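Notebook index | Previous entry | Next entry | Materials | Search

Table setting log – mug tree, basket and rack
April, entry started 17:17
Posted by: bench notebook, Tymoshchuk room 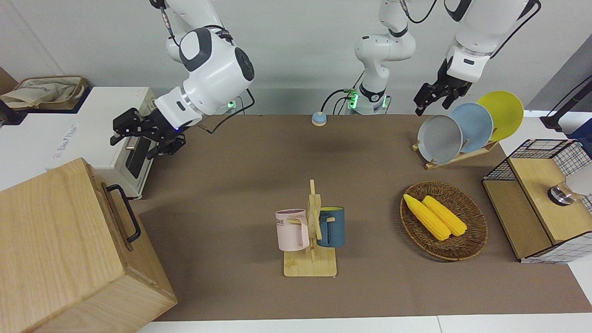
Spent the afternoon on the layout question left over from the last entry: whether the tableware can stay on one mat between sessions or has to go back to the shelf each time. Decision for now is that it stays. Resetting from the shelf takes too long and the positions drift.

Current layout, seen from the front of the table. Bell at the back, just left of center. Mug tree near the middle. Basket to the right of the tree. Dish rack behind the basket, toward the back right. The brown mat covers most of the tabletop, and everything stands on it.

Mug tree. Pink mug on the left peg, teal-blue mug on the right. I tried both mugs on the same side first and did not like it. The tree is light, the base is small, and with the load on one side it rocks when the table is bumped. One mug per side is the rule until we get a heavier base. The Gasis tree has a wider foot but its pegs angle up too steeply for the pink mug's handle. Sent it back to the shelf.

The mugs also need to be told apart quickly by whoever resets the table. Pink left, teal right is easy to remember. The yellow interior on the teal one helps if it has been put down on its side.

Basket. Oval, woven, brown. Two ears of corn in it, side by side on a diagonal, tips toward the back left. One reaches further toward the rim than the other. I left that alone. Laid straight along the long axis they roll together into the middle and end up in a different position every time. On the diagonal they rest against the weave and stay put.

Checked the basket for loose ends. Trimmed one piece of cane underneath that was catching on the mat. Mat surface is fine.

Dish rack. Three plates upright, gray in front, then light blue, then yellow at the back. Each overlaps the next a little. The order is the same as in the Cirnard list, so please do not re-sort by size or by whatever looks better. If a plate leans, reseat it in its slot before moving the rack. The rack itself is wood and should be wiped with a damp cloth only. It went in the sink once and the slots swelled for two days.

Bell. Blue, beige base. It was in front of the tree last time and kept getting knocked with a sleeve. At the back it is out of the way and can still be reached from the left side.

Weights, on the shared scale, before anything went back on the mat:
- three plates together, 1000 g
- tree with both mugs hung, 700 g

Scale was zeroed between the two. The Memard sheet gives a lower value for the plates, but that sheet was written for the old set – I have crossed the line out and put the new figure beside it.

Open items:
- Mark the tree and rack positions on the mat. Chalk rubs off, tape lifts at the corners. Try a fabric pen on the underside first.
- Felt pads for the tree base. Check that they do not change how it sits.
- Second basket of the same shape, if one can be found. The round one is no use here, the corn sticks out over the edge.
- Update the shelf labels. The plate slot still says "bowls".

Layout left in place overnight. Lights off at 17:56.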